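Rechercher sur le site OK
Accueil | Formations | Vie étudiante | Projets | Appels en cours | Contact

Appel à candidatures – Atelier étudiant de robotique de manipulation « Surnex » 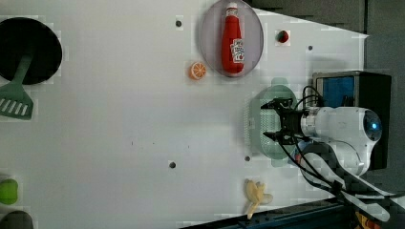 Midach, le 21 décembre 2022

Le département d'automatique de l'Institut Grerkia ouvre un appel à candidatures pour la deuxième promotion de l'atelier Surnex, projet étudiant consacré à la saisie et au rangement d'objets du quotidien par un bras robotisé. Huit places sont à pourvoir pour le semestre de printemps. L'appel s'adresse aux étudiantes et étudiants inscrits en deuxième ou troisième année, toutes spécialités confondues, ainsi qu'aux élèves accueillis dans le cadre d'un échange.

Objet de l'atelier

Les participants travaillent sur un poste composé d'une table blanche, d'un bras muni d'une pince à deux doigts et d'un jeu d'accessoires de dînette : poêle, spatule ajourée, assiette, passoire, bouteille de ketchup, fruits factices. Les exercices consistent à faire saisir, déplacer et déposer ces objets selon une consigne donnée à l'avance, puis selon une consigne tirée au sort. La passoire, de forme ovale et pourvue d'un manche court, sert d'épreuve commune à tous les groupes, qui doivent proposer leur propre stratégie d'approche et la justifier par écrit.

Le semestre comporte deux phases. La première porte sur la prise en main du poste, les règles de sécurité, le pilotage manuel du bras et l'enregistrement des trajectoires. La seconde est réservée au projet de groupe, dont le sujet est arrêté avec l'équipe pédagogique à l'issue de la quatrième séance. Chaque groupe doit réaliser 100 essais consignés au cahier de manipulation, y compris les essais infructueux, qui sont notés au même titre que les autres.

Les groupes qui le souhaitent pourront présenter leur travail au concours interne Ene, organisé en mai dans le hall du bâtiment principal. La participation au concours est facultative et n'entre pas dans la notation.

Conditions de participation

– être régulièrement inscrit à l'Institut Grerkia pour l'année universitaire en cours ;
– avoir validé l'unité d'initiation à la programmation, ou justifier d'un niveau équivalent ;
– être disponible pour une séance hebdomadaire de trois heures, en salle 429, pendant toute la durée du semestre ;
– s'engager à respecter la charte d'utilisation du matériel, remise lors de la première séance.

Aucune expérience préalable en robotique n'est exigée. Les candidatures d'étudiants en design, en ergonomie ou en sciences cognitives sont encouragées, la préparation des consignes et l'analyse des essais faisant partie intégrante du travail. Les étudiants ayant déjà suivi l'atelier ne peuvent pas se représenter, mais peuvent demander à exercer les fonctions de moniteur.

Validation

L'atelier donne droit à 2 crédits au titre des unités libres. L'évaluation repose sur le cahier de manipulation, un rapport de groupe et une démonstration devant jury. L'assiduité est obligatoire : toute absence doit être signalée au secrétariat du département avant la séance – les absences non justifiées peuvent entraîner l'exclusion de l'atelier.

Constitution du dossier

Le dossier de candidature comprend :
– le formulaire d'inscription, à retirer au secrétariat du département d'automatique ;
– une lettre de motivation d'une page au maximum ;
– le dernier relevé de notes disponible ;
– le cas échéant, une courte présentation d'un travail personnel ou collectif (programme, maquette, compte rendu).

Les dossiers sont déposés au secrétariat, sous enveloppe portant la mention « Atelier Surnex », avant la reprise des cours. Les dossiers incomplets ne seront pas examinés. Les candidatures collectives ne sont pas admises : la composition des groupes est fixée par l'équipe pédagogique, qui veille à réunir des étudiants de formations différentes.

Examen des candidatures

La sélection s'effectue sur dossier. Un entretien de quinze minutes peut être proposé lorsque le nombre de candidatures recevables excède celui des places. Les résultats sont affichés devant la salle 429 et communiqués individuellement aux candidats. Une liste d'attente est établie ; elle reste valable jusqu'à la troisième séance.

Les candidats qui souhaitent voir le poste de travail avant de déposer leur dossier peuvent demander une visite auprès du secrétariat. Les étudiants en situation de handicap sont invités à signaler, lors du dépôt, les aménagements nécessaires, afin que la hauteur de la table et l'interface de commande puissent être adaptées avant le début des séances.

Le secrétariat du département d'automatique, site de Midach, se tient à la disposition des étudiants pour toute question relative au présent appel.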